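3.2. Lo que la gente entiende cuando decimos «puntos»

Vuelvo a una cosa que dejé caer en la introducción y que me trae de cabeza desde que empezamos con las entrevistas: el vocabulario. Cuando Stefaniia Skoryk y yo repartimos el primer cuestionario, en diciembre, dimos por hecho que la palabra «puntos» significaba lo mismo para todo el mundo. Pues no. De las 200 hojas de alta que recogimos, 156 usaban «puntos», «sutura» y «grapas» como si fueran intercambiables, a veces en el mismo párrafo (tengo una que lo hace en una sola línea, la guardo con cariño). Y claro, luego llamas al paciente a su casa y te pregunta si lo suyo «se cae solo» o si tiene que pedir cita. 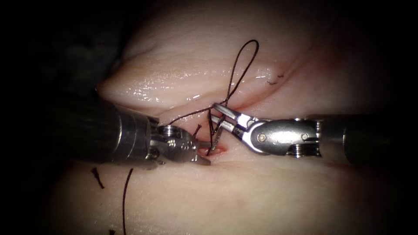 Afiq Manurung, que codificó las transcripciones conmigo, propuso separar las dudas en dos montones: las de palabra y las de calendario. Las de palabra son las que salen cuando alguien no sabe qué es un «apósito» o qué quiere decir «mantener la zona limpia y seca». ¿Seca hasta cuándo? ¿Me ducho o no me ducho? Las de calendario son más traicioneras, porque la persona cree que lo ha entendido. Una señora nos contó que había leído «retirar a los 10 días» como diez días laborables, y lo defendía muy convencida, igual que se cuentan los plazos en su oficina. A mí me pareció de lo más razonable, la verdad.

Con el texto que llamamos Geris —la hoja reescrita, con frases cortas y una sola instrucción por línea— las dudas de palabra bajaron mucho. Las de calendario, bastante menos. Probamos entonces la variante Koko, que pone la fecha concreta en lugar del plazo, y ahí ya sí notamos el cambio en las llamadas: la gente nos leía la fecha en voz alta, casi con orgullo. Tengo que decir que la variante Koko da más trabajo a enfermería, y que en 20 de las hojas el hueco de la fecha llegó en blanco. Lo comentamos en la sección 5.

También metimos una pregunta abierta sobre los dibujos. Muchos entrevistados decían que les habría ayudado ver cómo se llama cada cosa, y otros tantos que ni hablar, que ellos prefieren no mirar. No hemos sabido conciliar las dos posturas. Stefaniia es partidaria de una hoja aparte, opcional; yo sigo pensando que basta con dos o tres términos bien elegidos, y «punto suelto» sería el primero de mi lista.

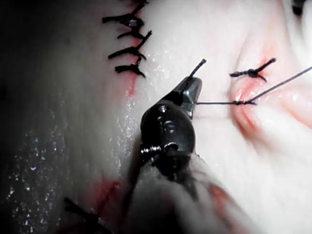

Figura 1. Puntos sueltos sobre una línea de incisión enrojecida; a la derecha, un nudo y el hilo negro.

Un último apunte sobre las transcripciones. Respetamos las palabras de cada persona tal cual, incluidos «costuras», «hilitos» y un «zurcido» que nos encantó a los tres. Al principio Afiq quería normalizarlas todas bajo una misma etiqueta, y durante unas semanas lo hicimos así, pero perdíamos justo lo que buscábamos. Las recuperamos a mano a partir de los audios y son las que aparecen en la tabla 2, ordenadas por frecuencia y sin corregir.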